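双臂折纸箱的示教数据怎么采:我踩过坑之后的一套流程

上次写完工位搭建那篇,后台问得最多的就是“台子有了,然后呢”。

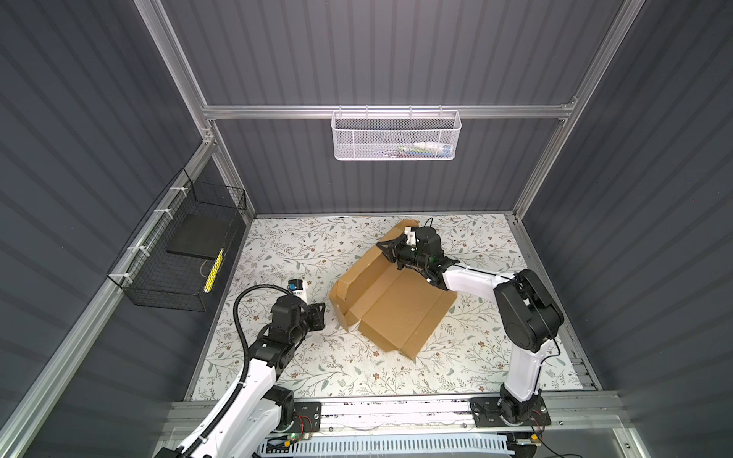
然后就是采数据嘛!这篇专门讲采集,默认你的两条臂已经能跟着主臂走,相机也都出图了。任务我选的是折纸箱和拆纸箱,因为它逼着两只手配合,又不像叠衣服那么玄,新手拿来练手挺合适。我把这个任务叫 Qiu(文件夹名字短一点,敲命令省事),下面提到 Qiu 就是指它。

先说目标。我第一轮定的是 628 条示教,训练用的是动作分块那一类的模仿学习策略。数字没什么讲究,就是两个人排班能采完的量。你要是只想跑通流程,先采 122 条也够看出问题了,我自己的第一批就是这么多,训出来的策略能找到箱盖,但是夹得歪歪扭扭,哈哈。

第一步,把任务拆清楚再动手

别一上来就录。先拿张纸写下一条示教从哪里开始、到哪里结束。我的写法是:开始时纸箱放在垫子中间,两臂都在待机位;结束时目标折盖到位,两只夹爪都松开并退回待机位。“退回”这一段一定要录进去,我一开始图快,折完就按停止,结果策略学会了折完以后夹着纸板不撒手。

顺序也要定死。我规定右臂先夹后面那片盖,左臂再去处理左边那片。其实反过来也能折,可是两种顺序混在一起录,策略到了分叉口就犹豫,两条臂都往前伸一点,又都缩回来。等你基础版跑通了,再单独加第二种顺序不迟。

第二步,检查相机和时间戳

我用腕部相机加一个固定机位。每天开工前做这几件事:

1. 把各路画面都打开,看一眼有没有糊、有没有卡。
2. 手动把每条臂挪到几个极限姿势,看相机线会不会绷住或者绕到关节上。
3. 录一段空跑,回放时对一下画面和关节曲线,动作开始的那一刻应该对得上。
4. 磁盘剩余空间看一下。别笑,真的满过。

时间戳这个事情多说两句。我有一阵子训练损失漂亮得很,一上真机就慢半拍,查了两个晚上才发现其中一路腕部相机的帧是按“写入时间”记的,不是按“采集时间”记的。后来我给采集脚本 Derico 加了个检查,相邻帧间隔一超标就直接在终端里标红,当场删掉重录,比事后筛省心多了。

第三步,摆箱子

初始位置要有变化,但是变化要有数。我的办法很土:心里把垫子分成几块区域,每采一组就换一块,角度也跟着转一点。不要全凭手感“随便放”,人随便放出来的东西其实都挤在一个地方,我把早期数据的初始位置画成散点图,看着就像一颗痣。

纸箱本身也要轮换。瓦楞纸折几十次以后折痕就软了,盖子自己会耷拉下来,跟新箱子完全是两种手感。我会同时备几个新旧程度不一样的,录的时候在备注里写上编号。全用新箱子训的策略,碰到软塌塌的盖子就老是夹空。

第四步,正式录

几条我现在还贴在显示器边上的规矩:

慢一点,但是不要停。中途停下来想下一步,这个“发呆”会原封不动地被学进去。想不好就作废重来。

夹盖子的时候从边缘进,夹爪张开的幅度每次尽量一样。夹得太深会把纸板顶弯,浅了又容易滑脱。

一只手在干活的时候,另一只手停在附近等着就好,别来回晃。

失误了怎么办?分情况。滑了一下马上补夹成功的,留着,这种恢复动作很值钱。箱子整个被推跑了、两条臂差点撞上的,删掉,别心疼。

每一条我限制在 3000 步以内,超了自动停止并标为无效。录得顺的时候远远用不到这么多,真用到了,一般就是操作的人累了。说到累,单人连续操作我最多坚持 2 小时,再往后动作就开始飘。和我搭班的 Hongmei Shi 手比我稳,她下午接班,我正好去看上午的数据。

这里有个小坑:两个人操作习惯不一样。她喜欢先把箱子压一下再夹,我是直接夹。头一个星期我们都没意识到,合并数据以后策略在“压不压”上摇摆。后来我们互相看着对方录了一个上午,把动作统一了,才接着往下采。如果你也是多人采集,强烈建议第一天就干这件事!

第五步,当天回看,当天打标

不要攒着。我每天收工前把当天的示教用四倍速过一遍,每条打一个标签:好、可用、作废。“可用”就是有小瑕疵但完成了的,先留着,以后做消融实验可以拿来比。攒到 Friday 一起看的后果我试过,看到后面眼睛都是花的,好坏根本分不清。

标签直接写进每条数据的元信息里,别另外建表格,表格迟早会和文件对不上。元信息里我还存了操作人、箱子编号和初始区域,后面想知道哪种情况成功率低,筛一下就出来了。

第六步,边采边训

不用等全部采完再训。我是采到第一批就训一个小模型上真机跑,看它在哪里失败,下一批就专门补那里。比如我那一版老是在左边的盖子贴着垫子的时候找不到夹持点,我就补了一批盖子起始角度很低的,改善很明显。这样来回几轮,比闷头录到底划算。

跑真机的时候手放在急停旁边,速度上限先调低。

常被问到的几个小问题

垫子能不能换?能,换的话早点换。背景全程一个样,策略可能偷偷记住花纹的位置。我打算八月再找几块别的颜色的垫子补一批。

灯光呢?白天晚上都录一些,尽量别只在某个固定时段采。

数据格式?我先存原始的,再用转换脚本导成训练要的格式。原始数据千万别删,格式以后肯定还会变。

采集脚本的配置文件我整理好会放到 Bosmont 那个仓库里,和上一篇的接线说明放一起。下一篇写训练参数,有想先看的部分可以在评论里说。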